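# The Bus to Dirnuvstead

When I moved to the hill villages for my work, everybody told me that I must buy a car. I did not buy one. For 16 months I have lived with the bus, and I want to write how it is.

The bus belongs to a small company, Vorkico. It leaves from the square in front of the Semeniuk bakery at ten minutes before eight, but only if the driver has finished his coffee. The road to Dirnuvstead takes 90 minutes in dry weather. In December, with mud on the last part, I have sat in it for almost three hours with a bag of onions on my knees (not my onions).

Trevor Marsden has driven this line longer than any other driver. He knows which passengers get sick in the curves and gives them the front seats. "The engine I can repair," he told me. "The road I cannot." His bus has the number 3071 painted on the door, and people call it by this number, like a cousin.

A ticket costs 8 coins, and a live chicken travels for free if it is quiet.
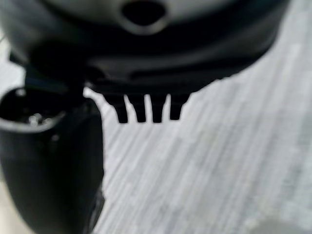

The return bus is more difficult. It stops at the Bellodel crossing only when somebody waves, and after dark the waving must be done with a phone light. Twice I was too slow and slept at the house of a colleague. Her mother now keeps a blanket for me, and she asks every time when I will finally learn to drive.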